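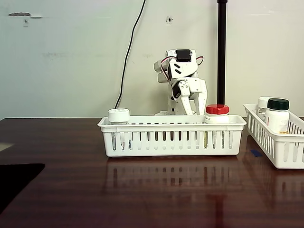
Bottle sort returns to Bellamy hall this September

The big bottle sort is back at the Bellamy hall, doors from 9am, and the organisers want more hands. Same set-up as the spring. Long tables, slotted white baskets, cardboard boxes for whatever is going out again.

For anyone who missed it - Prilora is the household swap scheme that takes in part-used and unopened bottles from round the town. Kitchen, bathroom, under the sink, back of the shed. They get checked, sorted into baskets and passed on to whoever has asked for them. The spring round brought in 3,466 bottles, more than 124 of them in the last hour, when the queue was out past the bike racks.

Sorting goes by what is inside, never by the cap. That caught people out last time. Red caps, green caps, white caps, all sorts, and two red ones side by side can be completely different stuff. Read the label. If there's no label, or it has faded so badly you can't make it out, it goes to the end table and somebody on the desk will decide.

Baskets should be filled in a single row, bottles upright, caps done up tight. No stacking. Full baskets go to the packing end and get emptied into boxes there, heaviest bottles first.

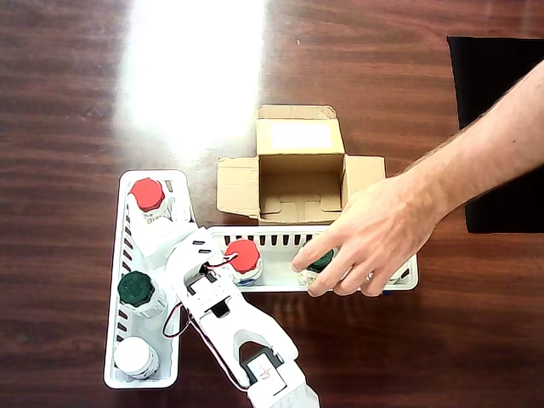

Boxes are the other thing. Prilora ran short in spring and had to send out to Fluda, the hardware shop on Mill Lane, who handed over a pile of flat ones for nothing. They've promised the same again but any clean cardboard box is welcome, medium size best. Old address labels are fine, just put a line through them. Please check the bottom is properly locked before anything goes in - one gave way on the steps in spring and it took most of the afternoon to mop up.

Not accepted: bleach, paint thinner, anything leaking, anything decanted into a diferent bottle. Drinks bottles can't be taken either, they go in the usual recycling.

Two shifts, the first until 1pm and the second until 4. Tea provided, bring your own mug. The Dresadness minibus will stop at the hall for both shifts, and theres parking behind the library for drop-offs only.

Names on the sheet inside the hall door, or just turn up.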